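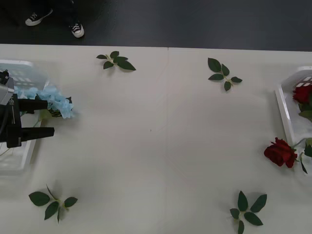
Korkgate library to stay open late from 14th June

Night owls get their wish. The Korkgate branch library will keep its doors open until 10 on weeknights, starting 14th June, after the town council signed off on a trial run that was first floated back in January.

The trial goes until the end of summer. After that, another vote.

Branch manager Liv Lundgren said the push came from people who work days and can't get in before the old 6 p.m. closing. Shift workers at the Engebretsen bakery plant, mostly. Also high school kids with no quiet place to study.

"We had folks reading on the front steps after we locked up," Lundgren said. "That gets to you after a while."

A petition left at the front desk over the winter picked up 2,899 signatures, more than the council had seen on anything since the Felletberg Road parking fight. It passed with one vote against. Councilors who backed it said the cost was small next to what the town already spends on heating the building.

What changes: the main reading room, the upstairs study tables and the computers will all be open late. The children's room will not – it still closes at 6. Neither will the local history desk, which needs a staff member who knows the collection and there is only the one. Holds can be picked up any time the doors are open.

Two part-time staff have been hired for the evening shift. A third job is still posted, applications at the front desk or by mail.

Parking behind the building stays free after 5. The lot has 40 spaces and fills up fast on nights when theres a game at Rundeleck Field across the street, so the library is asking people to walk or take the bus if they can. The last number 70 bus toward the depot stops outside at ten past ten. Riders asked for that one to be pushed back a few minutes and the bus company said yes.

Not everybody is sold. A few neighbors on the north side told the council they were worried about noise and headlights. Lundgren said the side door on that street will be locked at 8 and everyone sent out the front.

Seating upstairs is first come, first served. Almost 80 people can fit if the folding tables go out, and they will during exam weeks. Food is still a no. Coffee with a lid is fine, which is new, and may be the more popular of the two changes going by the comments at the metting.

Late hours do not apply on holidays. Weekend hours stay as they are. Comments on the trial can be left in the box by the returns slot or given at any council meeting over the summer.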